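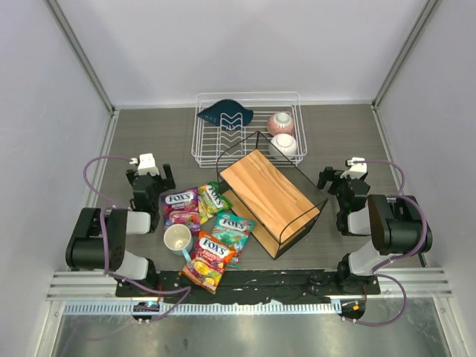
Why does a glaze have to be matched to the clay beneath it?

Because the two shrink by different amounts as they cool, and a poor match will crack the glaze or push it off the pot.

Contents Previous chapter Next chapter Glossary Index

Chapter 11
Glazes and the Clay Body

In the last chapter we followed a pot from the wheel to the end of its first firing. At that stage it is hard but porous. Water poured into it will soak into the wall, and a damp ring will appear on the shelf underneath. Most tableware is therefore given a coat of glaze and fired again.

A glaze is a thin layer of glass. It is made mostly of silica, which forms the glass, with a flux to make the silica melt at a temperature the kiln can reach, and alumina to stiffen the melt so that it doesn't run down the wall and stick the pot to the shelf. Colour comes from small additions of metal oxide. Iron gives browns and soft greens, cobalt gives blue, and tin makes a clear glaze white. Speckles can come from coarse grains in the glaze or from iron in the clay showing through.

Bowls and plates usually have a ring of clay on the underside, called the foot. The potter wipes the glaze from the part that touches the shelf, and it comes out of the kiln bare. If you turn over a few bowls at home you will be able to feel the change from smooth to rough with a fingertip.

11.1 Fit

Almost every solid gets smaller as it cools. In a kiln fired to 1150 degrees, the glaze is liquid at the top of the firing and simply follows the clay. Further down it sets, and from then on the two layers are joined and must shrink together. The glaze is said to fit when it shrinks very slightly less than the clay. It is then held in gentle compression, and glass is strong in compression.

If the glaze shrinks more than the clay it is stretched, and a network of fine cracks appears. Potters call this crazing. It may show when the kiln is opened, or weeks later, when the clay has taken up moisture and swelled a little. Crazing on a vase that only holds dried flowers does no harm. On a soup bowl it lets liquid into the body and weakens the piece.

If the glaze shrinks much less than the clay, it is squeezed too hard and flakes away at rims and handles. The name for this is shivering. It is rarer than crazing and more serious — the flakes are sharp and may end up in food.

11.2 A workshop case

Américo Figueiredo and Mattes Eichhorn ran a small pottery that bought its clay from a supplier called Orex and used a clear glaze named Varnis. One January they changed to a whiter clay, Jibrin, and kept the same glaze. In the first kiln load of 100 bowls, 21 had crazed by the following morning. Figueiredo wanted to fire hotter. Eichhorn thought the recipe was at fault and added a little more silica, which lowers the shrinkage of most glazes. They tried both on test tiles, one change at a time, and kept the tiles on a windowsill for a month before choosing the second. We shall work through their results in section 11.4.

Before reading on, make sure you can explain the words flux, foot and crazing. The next section deals with how shrinkage is measured, and you will need a ruler marked in millimetres.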